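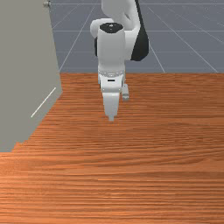

4.2 Judging wood-grain surfaces on the screen and in the hand

The first part of the study asked how well people can choose a table surface when they have only seen it on a screen. This question is older than online selling. Furniture shops have always used printed catalogues, and their customers have always complained that the table at home was darker, or more yellow, than the table on the page. What has changed is that many buyers now never touch a sample before they pay.

The respondents were customers of two furniture sellers, Clilard and Pesonen. A total of 1,220 customers returned the questionnaire, which was sent out in August 2020. Both sellers offer dining tables with several wood-grain finishes, and both send small samples by post on request. The sellers differ in one respect which is important for us: Clilard includes one sample free of charge with each price offer, while Pesonen sends samples only when the customer asks for them. We did not collect the income or the education of the respondents, and we can therefore say nothing on these matters.

The questionnaire had 9 questions. Most of them concerned the colour, the direction of the grain and the feeling of the surface. We had expected that colour would be the main source of disappointment, as it is in most of the earlier work on textiles and wall paint. The answers gave a more mixed picture. Customers wrote at length about colour, but many of them also said that they had got used to it after some weeks. Complaints on the grain lasted longer. Several respondents wrote that the pattern looked "too large" on the real table, and that they noticed it every day when they sat down to eat.

We believe that this is mainly a question of scale. On a computer screen, and even more on a telephone, a whole tabletop is only as wide as a hand. The grain becomes fine and quiet, and the eye reads it as a single tone. Figure 4 contains a wood-grain tabletop of this kind, made by computer, with the lower half of the surface left clear. A viewer can say quickly whether he likes such a surface, but it is much more difficult to say how wide the lines would be on a table in his own kitchen. Objects of a known size help a little. When a cup or a plate is shown on the table, the viewer has something to compare with, although he seldom does this consciously.

To look at this more closely, we invited 100 of the respondents to a second part, held in September in the showroom of Netia. Each person was first shown 4 finishes on a screen and was asked to put them in order of preference. After a short break the same person received the samples and made the order again, without seeing the first list. The light in the showroom was kept the same during all sessions. The curtains were closed, also on bright days, and we used only the ceiling lamps.

The agreement between the two lists was good for the darkest finish and weak for the two finishes in the middle. Those who liked the darkest finish on the screen usually liked it in the hand also. The two middle finishes, on the contrary, changed places very often. Their colours are close to each other, and the difference between them lies mostly in the relief of the surface, which can be felt with the finger but is hard to see in any image. One participant turned the samples against the lamp several times before she decided, and later we saw that others did the same – it seems to be a natural way of examining a surface, and the screen does not allow it.

There are some limits to these results. The samples were small, so they also hide the scale of the grain, and a full tabletop would be a better object of comparison. We had planned to use a complete table from the Skalen series, but it was not delivered in time. Moreover, the participants knew that they were not going to buy anything, and a person who spends his own money will probably look longer. The effect of room lighting is treated separately in Section 4.3.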